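Zirneck rents inch up as ferry link nears

Friday, February 12, 2021

Apartment rents in Zirneck rose again last month, the third rise in a row, with landlords pointing to the new ferry link. Smaller units went fastest. Asking price for a two-bedroom near the landing now 1,276 a month, according to listings kept by local agency Gritlow.

"People want to be in before the timetable comes out," said Leire Montes, who handles lettings at Gritlow. "We had 40 calls on one flat. One flat."

Not everyone is sold. Dede Ankrah has rented on the hill side for six years and says the walk to the landing is still unlit — and the bus doesn't meet the boat. "They raised mine anyway," she said. Her lease is up at the end of February.

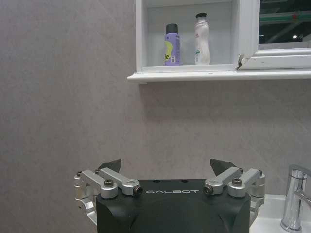

Agbenyega block: sales open soon

Developer Mako says it will open sales on the Agbenyega block before the end of the month. Three floors, shops at street level, parking in back. No prices yet. Project manager Bastien Millet would only say they'd be "in line with the neighborhood," wich could mean anything at the moment.

Two of the shop units are already spoken for. Mako did not name the tenants.

Planning officer Wumpini Akolgo said the drainage sign-off is still outstanding, and buyers should ask to see it before they put money down. Paperwork can be viewed at at the town office, mornings only.
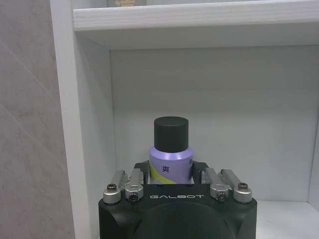

A small purple bottle with a black cap on a white shelf.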